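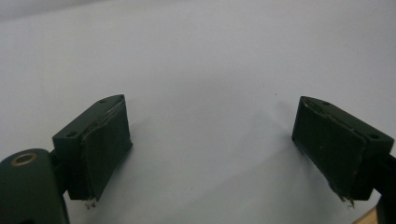 *4 min read*

**Figure 2.** Two dark green gripper fingers facing each other above a plain white surface.

## 3.2 Match records and closing odds

We took closing odds for 839 college football matches from the Brinlow archive and paired each one with the final score held by Kingi. Where the two sources gave different kick-off times, the Kingi time was used. Matches moved to a neutral ground were kept, but the home side was recoded as neutral. We dropped 20 matches with no closing spread.

Spreads were grouped into five bands, the widest covering favourites of three touchdowns or more. Late-season matches, mostly in November, made up the smallest share of that band. Returns were worked out on a level stake, with pushes counted as zero. The Hosance rating was added as a second predictor and left unscaled. Results by band are given in Section 4.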